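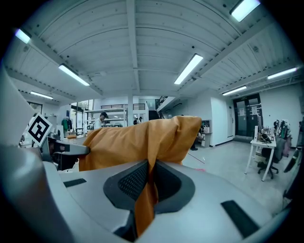
Purchasing wants the gripper order split across two budget periods, and the reply that came back with the marked-up draft was short: the pads and strips are consumables, so take them out of the capital line and stop asking for them one set at a time. Fair. I had them lumped in with the hardware because the Grutau quote lists them that way. Revised plan follows.

April 2022, equipment planning, cloth handling

**Capital**

- Hand-held gripper units, qty 2, Grutau. Same geometry as the current one. No change to the marker mount or the calibration has to be redone for the whole set.
- Bench monitor and stand for the second station. Get this through the building's general IT line if they allow it.
- Shelving: none. Use what is under the mezzanine.

**Consumables**

- Mesh-faced finger pads. Reorder as a box of 80, the smallest quantity Sarken will sell at the lower price.
- Black rubber strips, long and short. Sarken again, 100 of each. Ask if they cut to length. The ones we trimmed in February came out uneven and two had to be pulled off and redone.
- Printed fiducial markers. Print in house on matte stock — the gloss sheets gave dropouts under the ceiling lights.
- Test cloths. Mustard orange stays as the reference item. Need spares from the same dye lot, otherwise color thresholds shift and old runs can't be compared.

**Quotes**

Ruddock came in higher on the gripper bodies but includes spare housings. Onora quoted a complete arm cell, far outside this request. Filed it for next year and told them so.

Grutau freight is 522, not included in the unit price. I missed this in the first draft. It goes on the capital line with the units, and the total on the cover sheet has to be corrected before it goes up again.

**Pad wear**

The V recess holds bunched cloth well enough at moderate squeeze. My concern for budgeting is the mesh face, which picks up lint and loses grip gradually, so there is no clean failure point to plan around. Proposal: log cycles per pad from the next batch on and replace at a fixed count. Until there is data, assume one box per period and carry no reserve.

**Floor space**

Second station goes along the clothes rack side. Keep the table clear of the red floor line and leave the double doors free. Power drop still not confirmed.

**Open**

- Lead time from Grutau in writing. Verbal estimate is no use to purchasing.
- Does Sarken's pad fit the Ruddock body? If yes, Ruddock is worth a second look.
- Move strips and pads to the standing order form.
- Fix cover sheet total, resend.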